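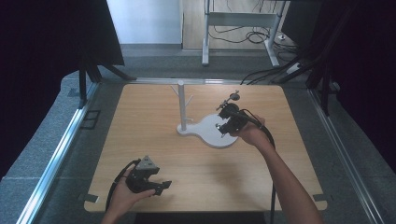
Workshop > People > Interviews

News People Workshop Visits Contact

Looking after the pair: a morning with Iolanda Lopes

Iolanda Lopes keeps her tools in a biscuit tin, and the first thing she did when I arrived at Andholm was move it off the spare chair so that I could sit down. Inside were hex keys, a soft brush, a reel of tape and one very old toothbrush, which she says is the best thing she owns for cleaning between gripper fingers.

She looks after a pair of hand-held grippers, the sort a person holds one in each hand to show a robot how a job is done. Everybody here calls them the Ilo pair. I had come expecting to talk about clever software, and we spent most of the morning on screws and cables instead (I enjoyed it far more than I'd thought I would!).

"People ask me what goes wrong, and they want something dramatic," she told me. "It's the cable, my love. It's nearly always the cable." Each gripper trails one, and a hand that turns over and back all day will work at the same few centimetres until something inside gives. She likes the cable to lie over the wrist or hang in an easy loop, with enough slack that the wearer forgets it. "If you can feel it pulling, stop and tell me. Don't be brave about it."

Her logbook for the pair has 679 entries in it, the earliest from January, and she let me leaf through while she made tea. A good many of them say only "wiped, checked, fine". One, underlined twice, says "WHO tightened this".

That turned out to be a sore subject. The fingers are held on by small screws, and overtightening makes the closing action stiff, so that the person squeezing tires and starts to snatch at things. Iolanda opens and closes each gripper 100 times by hand before she gives it back, listening all the while. "You'll hear grit before you see it," she said, and held it up to my ear. I heard nothing whatever, but I nodded.

Na-rae Myung joined us halfway through the second pot. She does the handling itself, mostly small household things such as mug stands, and she has strong views on the markers. "If the plate has been knocked, even a little, my left hand ends up somewhere it never was," she said. "So I look at it first thing, and after every break, and whenever I've put it down hard." She wipes it with a dry cloth and won't let anyone near it with spray.

The table has its own routine. Na-rae checks that the top hasn't shifted against the rails, then looks along the floor for anything she might catch with a foot. After 200 goes at a task the grippers go back to Iolanda, whether they seem to need it or not.

I asked whether they ever disagreed. They looked at each other and laughed for rather a long time. "Tape," said Na-rae at last. Iolanda puts it on the cables, Na-rae takes it off again, and the reel in the biscuit tin is, I noticed, getting quite thin.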